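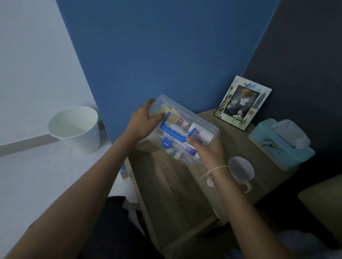

Antes de enchufar el dispensador, vacía el botiquín

Trucos de casa > Dormitorio > Botiquín

Llevo 21 días con el Ambrosio en el dormitorio y estoy encantada, así que os cuento cómo preparé todo, que es donde más se gana (y donde el manual se queda cortísimo). Es el dispensador automático de pastillas de Hirner: un aparatito redondo que gira solo, abre la trampilla a la hora que le digas y pita hasta que retiras la toma. El mío suena a las 8 de la mañana y a las 9 de la noche.

Lo primero es la caja de las medicinas. Una transparente con asa y cierre va de maravilla, porque ves desde fuera los cartones, los blísteres y los botes. Llévatela entera a la mesilla o a la cama y trabaja ahí, con buena luz y sin prisa. La carga la hago los miércoles por la tarde, con la radio puesta.

Cómo lo hago yo

Saca todo y mira las caducidades. Lo caducado, al punto de recogida de la farmacia, con su cartón y su prospecto.

Aparta lo que se toma a diario. Eso va al Ambrosio. El jarabe, las cremas y lo de «por si acaso» se quedan en la caja: el robot solo admite pastillas y cápsulas secas.

Pregunta en la farmacia qué se puede sacar del blíster. Hay pastillas que no llevan bien la luz o la humedad, y esas las sigo tomando a mano con una alarma del móvil.

Guarda los cartones. Yo recorto el nombre y la dosis y los pego con celo por debajo del aparato. ¡Comodísimo cuando te llama el médico y no te acuerdas de los miligramos!

Deja un hueco en la mesilla. Los pañuelos y el vaso caben perfectamente al lado, pero el vaso, del lado contrario al cable. La trampilla necesita un palmo libre por delante o se atasca.

Limpia el carrusel con un pincel seco de repostería. El polvillo de las pastillas se mete en las guías, y con un trapo lo único que haces es empujarlo más adentro.

Lo que más me gusta

El giro es silencioso de verdad, ni me entero con la luz apagada. La aplicación guarda el registro de tomas y manda un aviso a otra persona si te saltas una; a mi hermana ya le ha llegado 2 veces y las dos me llamó enseguida, bendita sea. Y la batería aguantó un apagón de toda una tarde sin perder la hora.

Lo mejorable: la tapa va durísima. Si tienes artrosis en las manos, pide la llave de plástico, que viene aparte. Y las instrucciones en castellano están en letra minúscula, yo las amplié con el móvil.

También miré el Masden, que tiene más compartimentos y pantalla grande, pero ocupa media mesilla y a mí me sobraba sitio dentro y me faltaba fuera. Para dos personas me lo pensaría, eh.

La semana que viene, cómo etiqueto los cajones del baño.

Kátia Lacerda

336 compartidos · 11 comentarios

Usamos cookies propias y de terceros para mejorar tu visita. Aceptar | Configurar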